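餐具与餐椅收纳布置课程项目报告
小户型用餐区的桌面占用与椅位安排 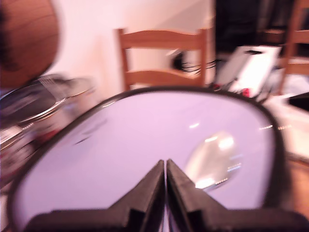 一、项目背景
本项目研究小户型住宅用餐区的桌面占用问题，对象为一张靠墙使用的餐桌、配套餐椅和日常使用的大件盘具。此类空间的餐桌往往同时承担用餐、备餐和放置电器的功能，桌面边缘与椅背之间的余量很小，大尺寸盘具的摆放位置直接影响椅子能否推入。浅色椭圆盘面配深色细边的器皿在这类布置中较难处理：长轴方向占用大，盘面光滑，反光明显，盘边与后方梯形靠背木椅在视线上相互重叠，坐在对面的人不易判断盘边到椅背的实际距离。椅子一侧若再有黑色线缆，可用范围还会缩小。本组据此把盘具、椅背和线缆列为三个测量对象，分别记录，再合并计算。

二、任务与范围
课程要求以一处实际用餐区为样本，提出不更换家具的整理方案。本组样本取自Wuststead公寓的标准单间，该户型用餐区与厨房之间没有隔断，餐桌一侧贴墙，另一侧为通道。方案只涉及物品位置、收纳方式和线缆走向，不涉及墙面开孔、灯具更换和家具改制。餐具清洗方式、电器能耗不在本报告讨论范围内。

三、测量方法
3.1 桌面分区
以餐桌长边为基准，将桌面划为用餐区、周转区和固定区。用餐区为就座者身前的区域，周转区用于放置尚未上桌或待收的器皿，固定区放置长期不移动的物品。分区线用低粘度纸胶带标出，测量完成后撤除。胶带宽度不计入任何一侧。
3.2 盘具尺寸
大盘以外缘为准测量，不以盘面为准。盘边外翻时，按最外侧投影计算。本组使用的椭圆盘短轴为281毫米，记录时取盘边外缘两点间的直线距离。叠放高度另行测量，测量时盘间不加垫片。
3.3 椅背间距
椅背间距指椅背内侧到桌沿的水平距离，分别在椅子推入和就座两种状态下测量。梯形靠背的上横档带有弧度，中部与两端读数不同，统一取中部。推入状态下，本组测得的间距为59毫米。
3.4 线缆
线缆按占用范围记录，不逐根测量长度。凡从桌面或椅背旁经过的线缆，均以其外轮廓在地面上的投影作为占用范围。未绑扎的线缆形态不稳定，测量前先静置，不作人为整理。

四、测量结果
4.1 桌面
原有布置中，用餐区与周转区没有明确界线。大盘横放时，盘边越过用餐区边线，进入周转区；竖放时长轴指向椅背，盘边接近桌沿，推椅时有碰撞的可能。两种放法相比，横放占用的桌面宽度较大，但盘边到桌沿的距离更稳定。
固定区的实测深度为313毫米，其中一部分被电器底座占用，另一部分空置但形状不规则，放不下大盘，只能放置杯具或调料瓶。这部分空置面积在原布置中基本没有得到利用。
4.2 椅位
椅子推入后，靠背上横档高于桌面，线缆若从靠背外侧绕过，椅子每次移动都会带动线缆。线缆与立柱之间没有固定间距，就座时线缆可能被压在椅腿下。该问题与盘具无关，但会限制椅子的停放位置，从而间接减少桌面可用长度。
4.3 反光
光滑盘面在顶灯和侧光下都会出现亮斑。本组原计划用拍照方式读取盘边位置，试拍后发现，亮斑靠近盘边时，边线读数误差增大。后续读数全部改用钢直尺，照片只作位置参考。

五、整理方案
5.1 盘具
大盘不再平放于桌面过夜，改为立放于盘架。盘架采用Fatside立式架，放置在固定区内侧，架体长边与墙面平行。架上只放大盘，小碟仍收入橱柜，避免取放时互相碰撞。用餐时大盘横放，盘边不得越过分区线。
5.2 餐椅
餐椅保留原位，推入深度以椅背上横档不接触桌沿为限。椅腿加装毛毡垫，减小拖动阻力。通道一侧的椅子在不用时转为与桌沿平行，该做法占用部分通道，仅适合单人居住。
5.3 线缆
线缆先按去向分组，再用Truvent可拆式扎带绑扎，沿墙脚引出，避开椅子的活动范围。扎带间距不必相等，转弯处两侧各固定一处。富余长度收入理线盒，不盘绕在椅背或桌腿上。
5.4 固定区
电器靠墙放置，底座前沿对齐。不规则的空置部分放一只浅托盘，集中收纳调料瓶，清洁桌面时整盘移开。托盘高度应低于电器面板，以免遮挡操作。

六、试用记录
方案按Saxena桌面整理量表打分，每次用餐前后各记一次，共取得有效记录151条。缺少餐前或餐后任一项的记录已剔除。
试用初期，大盘归架的执行情况不理想，主要原因是盘架最初放在固定区外侧，取放时需绕过电器。盘架移至内侧后，归架动作缩短，餐后桌面残留物减少。线缆改道后，没有再出现椅腿压线的记录。毛毡垫在周六的一次清扫中脱落一片，重新粘贴后继续使用，脱落期间的数据予以保留。
浅托盘的效果不明显。调料瓶仍有相当一部分留在周转区，与使用习惯有关，本组没有继续调整。

七、误差与不足
样本只有一处，餐桌高度、椅背形式和盘具尺寸均未作对比。椅背间距受地面平整度影响，重复测量时读数有小幅波动，报告中采用首次读数。评分由本组成员自行填写，存在主观偏差。双人用餐的记录偏少，第五节中关于通道一侧椅位的建议尚未在双人条件下验证。
盘架的稳定性只作了静态检查，未测试侧向受力。若改用更重的盘具，应重新核对架脚与桌面的接触情况。

八、后续工作
下一阶段拟增加圆形盘和方形盘两组对照，沿用现有分区线和测量顺序。椅背间距改为三次读数取平均值，线缆占用范围在绑扎前后各记录一次。量表中“桌面残留物”一项将拆分为餐具与非餐具，原有记录不作回溯修改。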